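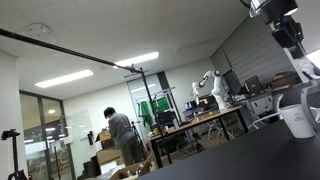 **Acceptance**

The visit to Sornside was scheduled for 30 minutes. Edin Đorđević had allowed himself 96, on the grounds that the last one had also been scheduled for 30.

He represented the buyer, Hughes, a packing firm with a plant in Gadmont and a backlog of returned tableware. Borislav Omerović represented the arm. He met Edin at the glass door, gave him a visitor badge, and read the safety terms aloud from a card.

"Stay outside the marked radius while the arm is powered," he read. "Do not hand objects to the arm. Do not take objects from the arm."

"What if it offers?"

"It doesn't offer." He turned the card over. The back was blank.

The task was a mug transfer. The arm would take a mug from position A, move it to position B, and release it upright. The contract called for 1,000 transfers at Udness, the test site, with no more than four drops. Udness had completed them in February and sent a log. Edin had read the log on the train. Drops were listed in a column headed Events, and there were three.

"I'd like to see a failure," he said.

Borislav looked at the terminal. "The demonstration is set up for successes."

"I have the successes in writing."

They ran the standard cycle first. The arm lowered, closed, lifted, traveled, lowered, opened. It took the same time on every pass. Edin marked each one on his sheet and, after the sixth, stopped looking at the mug and watched the wrist. There was a small correction just before the fingers closed, a turn of a degree or two to the left.

"What is that?"

"Alignment."

"The handle is in the same place every time."

"It doesn't know that," Borislav said. "It checks."

Edin wrote this down. He then asked for the mug to be placed on its side, a condition found nowhere in the contract. Borislav stopped the arm, waited for the status line to change, walked in, laid the mug down, and walked out again. He entered a note with the time and his initials.

The arm lowered and stopped above the mug. It made the correction to the left, then one to the right, then the left again. The status line read SEARCHING. At 80 seconds it read NO GRASP, and the arm went back to its start position.

"There is your failure," Borislav said.

"It didn't drop anything."

"No. It declined."

"Is that an event?"

Borislav opened the Udness log and scrolled for some time. The format had a code for drops, a code for collisions, and a code for operator stops. A declined grasp was recorded as a completed cycle with a travel distance of zero.

"How many of the thousand had zero travel?" Edin asked.

The filter took a moment to run. Borislav read the result, then turned the screen so that Edin could read it for himself. Edin copied the number onto his sheet, under the marks.

"They could rerun those," Borislav said.

"They could."

"Or we could define it. Add a code."

Edin took out the acceptance form. It had two boxes and a line for remarks. He dated it 4/18/24, left both boxes empty, and wrote on the line until he reached the margin, then continued up the side of the page — mostly about the column heading.

Behind him Borislav had stood the mug up again and restarted the cycle. The arm lowered, turned slightly to the left, and closed.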